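Woton Woven Table Basket, Rectangular

Lavoie Institutional Supply
Tableware and Serving > Baskets and Trays > Woven Table Baskets

Item group: Woton rectangular
Color: Natural tan
Sold: Singly or by the case of 4
Availability: In stock at the Tenada warehouse

Overview

The Woton rectangular basket is intended for dining rooms, staff kitchens, school cafeterias, reception counters and residential care homes. It is a shallow, open basket woven in plastic strand, with the appearance of natural wicker and the upkeep of ordinary plastic tableware. It may be used for whole fruit, wrapped bread, rolls, packaged snacks, condiment packets, folded napkins and similar dry items.

Lavoie has supplied the Woton line to institutional customers for several years. The rectangular basket was added at the request of cafeteria managers who found that round baskets wasted space on narrow serving counters. It remains the most frequently reordered shape in the line.

Construction

The sides slope outward from the base, so that contents can be seen and reached from a seated position. The corners are rounded inside and out. A braided band finishes the top edge and gives the basket a firm grip on all sides. The band is slightly deeper in color than the body, and small variations between production runs are normal. Customers who require a close match across a large dining room should place the full quantity on one order.

Two weaves are used. The floor is a tight, flat basket weave that supports small items without allowing them to tip. The inner walls carry a more open diagonal lattice, which lets air reach fruit and bread stored in the basket during the day.
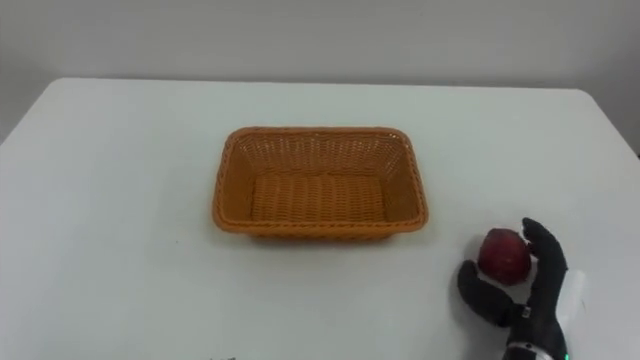
Sizes and case quantities

The Woton rectangular basket is offered in three sizes. All three share the same weave, color and rim.

Small: for condiment packets, tea bags and wrapped crackers. Suited to tables seating two to four persons.

Medium: for fruit, rolls and individual snack packages. Suited to tables seating four to eight persons and to reception counters.

Large: for serving lines, buffets and shared staff kitchens.

Cases contain four baskets of one size. Mixed cases cannot be supplied. The baskets nest for shipping and storage, and each one is separated from the next by a paper sheet. Please retain these sheets if the baskets are to be stored between terms or seasons, as they prevent the rims from wedging together.

A full pallet holds 56 cases of the medium size. Pallet quantities for the small and large sizes are given on the written quotation.

Recommended uses

Fruit service. The medium basket is the usual choice for whole fruit such as apples, oranges, pears and peaches. Fruit should be washed and dried before it is placed in the basket. A single layer is recommended for soft fruit. Firmer fruit may be placed in two layers, provided that the upper layer does not rise above the rim.

Bread service. Line the basket with a cloth or paper napkin before adding unwrapped bread or rolls. The lining keeps crumbs out of the weave and should be changed between sittings. Rolls taken directly from the oven should be allowed to cool on a rack before they are transferred.

Counter storage. The small and medium baskets fit most standard counters and can be used to keep napkins, wrapped cutlery or single-serve packets together. Two medium baskets placed end to end make a tidy row along the back of a coffee station.

Table display. The color shows well on white or pale tabletops and on plain linen. On dark wood, many customers prefer to use a light runner beneath the basket.

Uses to avoid

The basket is not suitable for hot dishes, for liquids or for loose ice. It must not be placed in an oven, in a microwave or beneath a heat lamp. It is not intended to carry glassware or ceramic plates. Unwrapped small foods, including nuts, seeds and dry cereal, should be served in a bowl, which may then be placed inside the basket.

Care and cleaning

Wash the basket by hand before first use. Warm water and a mild dish detergent are sufficient. A soft brush may be used along the rim and in the corners, where crumbs tend to collect. Rinse thoroughly, shake off excess water and place the basket upside down on a rack until fully dry.

The baskets may be washed in a commercial dishwasher on a low-temperature cycle. Place them in the upper position and do not stack them during washing. Repeated washing on a high-temperature cycle will loosen the braid and is not covered by the warranty.

Stains from berries or sauces should be treated the same day. Apply a paste of baking soda and water, leave it for 15 minutes and rinse. Chlorine bleach will lighten the color unevenly. Where a sanitizing step is required by local rules, use a product approved for plastic tableware and follow the contact time on its label.

Inspect the rim and floor once a month in regular service. A basket with a broken strand should be withdrawn from food use. Loose ends cannot be trimmed safely and will continue to open.

Storage

Store the baskets dry, at room temperature and out of direct sunlight. Stacks of more than ten are liable to lean. Heavy items should not be set on top of a stack, as prolonged weight will flatten the sides of the lower baskets. A basket that has lost its shape can often be restored by soaking it in warm water for several minutes and leaving it to dry with a folded towel packed inside.

Related products

Woton Round Table Basket. The same weave and color, with a single continuous rim. Offered in small and medium.

Woton Oval Bread Basket. Longer and narrower, for sliced bread and breadsticks.

Zastine Basket Liners. Plain white paper liners cut to fit the medium and large rectangular baskets. Packed 200 to a box.

Zastine Cotton Basket Cloths. Hemmed, machine washable, available in white, oatmeal and dark green.

Ordering

Orders may be placed through the customer portal, by telephone or by purchase order. The minimum order is one case for account holders and one basket for customers purchasing at the Tenada showroom. Orders received before noon on a business day are normally released from the warehouse by the following business day.

Public schools and care homes are eligible for the institutional price list. New customers must submit proof of status with their first order. The discount cannot be applied after an invoice has been issued.

Orders for the start of the school year should be submitted early. The medium size is in heavy demand in September, and delivery times during that month may be longer than those stated on the portal.

Samples

One medium basket may be requested as a sample by any institution considering a purchase of ten cases or more. The sample is sent without charge and need not be returned. Sample requests should state the name of the institution, the delivery address and the intended use. Liners and cloths are not included.

Warranty and returns

Woton baskets are warranted against faults in weaving and finishing for one year from the date of delivery. The warranty covers separation of the rim, breakage of strands in normal use and uneven bases. It does not cover heat damage, bleaching or damage caused by stacking under load.

Unused baskets may be returned within 30 days in their original case. Opened cases are accepted if all four baskets and their separating sheets are present. For reasons of hygiene, baskets that have held food cannot be returned unless they are defective. Return freight is paid by Lavoie where the fault lies with the product or with the shipment.

To report a defect, write to the service desk with the order number and a short account of the fault. Replacement baskets are sent from current stock and may differ slightly in shade from those first supplied.

Frequently asked questions

Can the basket be used outdoors?
It may be used outdoors for the length of a meal or event. It should not be left in the sun or rain for extended periods, as the color will fade.

Does the basket have handles?
The rectangular basket has no handles. It should be lifted with both hands beneath the rim.

Is the basket made of natural wicker?
It is woven from plastic strand. Customers who require natural fiber should ask the service desk for the separate willow catalog.

Can a name or crest be added?
A small woven tag can be attached at one end for orders of 87 cases or more. Artwork must be approved in writing before production begins, and tagged baskets cannot be returned.

Will the base mark a painted or laminated table?
The base is smooth and does not mark most surfaces when the basket is lifted into place. Dragging a loaded basket across a soft or freshly waxed surface is not advised.

Contact

Hélène Girard
Product Manager, Tableware and Serving
Lavoie Institutional Supply

Inquiries concerning large orders, public tenders and repeat contracts should be addressed to Ms. Girard in writing. General questions are answered by the service desk on business days.

Page last revised June 17, 2021. Prices and availability are confirmed at the time of order.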